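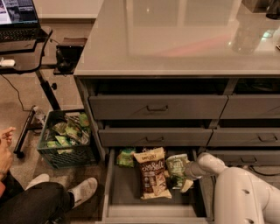

Sea salt, bottom drawer on the left.

Filed under: Short Stories, Home & Family, Ten-Minute Reads

Ticket 904

The ticket was in the lining of my father's good coat, where it had slipped down through a hole in the pocket along with a peppermint and a bus ticket so faded you could only tell it was a bus ticket by the shape of it. It was pink, and it said Cevik Repairs, Skokham, and under that, in biro, 904. There wasn't anything to say what had been left or when. I turned it over twice, as you do, in case the back had changed its mind.

I had only got the coat out to give it away. It had been hanging in my hall since the April before, when we cleared the flat, and every time I went past with the shopping the sleeve would brush my arm in a way that I minded for the first few months and then rather came to like. But my sister had been on at me (she is very good at giving things away, my sister, she once gave away a wardrobe I was still using) and so I had promised to take it to the hospice shop, and I was going through the pockets like a sensible person when my finger went through the hole.

I rang her, of course.

"It'll be shoes," she said. "He was always having something heeled."

"It says repairs. It doesn't say shoes."

"Then it'll be an umbrella. Throw it away, love, they'll have binned it by now."

I said I would, and I put it in my purse behind my library card.

Now Skokham is not on the way to anywhere. You have to mean to go. There is the number 13, which leaves from outside the old baths and goes round by every village that ever asked nicely, and it takes the best part of a morning, and the heater is either off or on your ankles. When we were small my father took us there on the last Saturday of the holidays to buy school shoes, and then we went to Le Goff, the baker's on the corner, and had a bun each, the sort with the sugar that gets down your collar. I hadn't been back in years. I don't know why I thought it would all be gone, but I did, and I had got myself quite prepared for a phone shop.

Le Goff was still on the corner. It had a new sign and a very young man behind the counter with flour up to his elbows, and I bought two buns, one for now and one for the bus home, and asked him if he knew of a Cevik's.

"Round the back by the chapel," he said. "Knock hard. She has the wireless on."

So I went round the back by the chapel and knocked hard. There was a wireless on, and more than one, I would have said, because the cricket seemed to be coming from the left and a string quartet from the right. The woman who opened the door was smaller than me, which doesn't happen often, and had her glasses pushed up into her hair and a second pair on her nose. I held out the ticket and started on the whole long explanation I had been practising since the bypass, about the coat and the lining and how I quite understood if after all this time, and she took it out of my hand in the middle of a sentence and went away with it.

She was gone a good while. I ate the bun that was meant for the bus.

When she came back she was carrying something wrapped in a tea towel, and she put it down on the bench and unwrapped it, and it was the kitchen radio. Our kitchen radio, the Matusura, the brown one with the dial that stuck. I would have known it anywhere. There was the burn on the corner where it had stood too near the grill, and there was the blob of red nail varnish that my sister had put on the dial to mark the station she liked, for which she had been sent to bed. My mother used to dance to that radio with the oven gloves on. After she died he told us it had packed up, and we bought him a new one for Christmas with buttons, and he thanked us very nicely and, as far as I ever heard, never switched it on.

"He brought it in for the dial," the woman said. "I told him I couldn't get the part. He said he would wait. Every so often he came in and asked had I got the part, and I said no, and he had a cup of tea and looked at it, and off he went for his bus."

"And did you ever get it?"

"Oh, yes," she said. "I made one in the end. I wrote to him. It would have been last spring."

I said that would have been a bit late, and she said yes, she had thought it might be, when he didn't come. She put the kettle on then, without asking whether I wanted any, and moved a box of valves off the other chair.

We sat there through most of an innings. She told me he took three sugars in his tea, when he had sworn to the doctor and to both of us that he'd given it up. She told me he had once mended the leg of the very chair I was sitting on, and made a poor job of it, and she hadn't liked to say. I told her about the oven gloves. When I asked what I owed her she looked at the ticket for a long time and said sixty pence, and I said it couldn't possibly be, and she said that was the price he had been quoted and she didn't hold with putting things up behind a man's back.

I carried it home on my knee. The heater was on, the ankles sort of on, and a little boy across the aisle asked me whether it was a toaster.

My sister was at my house when I got in, because she has a key and no shame, and she had come for the coat. She had the kitchen drawers open and was looking for something to nibble and telling me over her shoulder that I never had anything decent in, and then she turned round and saw what I had put down on the side.

She didn't say anything for a bit. She put her thumb on the red blob, and then she turned the dial, and it went round as smooth as you like, which neither of us cared for. It was supposed to stick. You were supposed to have to give it a thump.

"She's done it too well," said my sister.

"We could take it back and complain."

"We could, you know. We could go on the thirteen." She blew her nose on a piece of kitchen roll. "Is that bun shop still there?"

I told her it was, and that I had meant to bring her one. Then I plugged the radio in, and it hummed for so long that we both leaned over it, and some dance band or other came up out of the hum, and she went to see where I kept the oven gloves.

The coat is still in the hall. I've sewn up the pocket.

Posted Saturday, August 1, 2026

Contact | © 2026 All stories remain the copyright of their author | Back to top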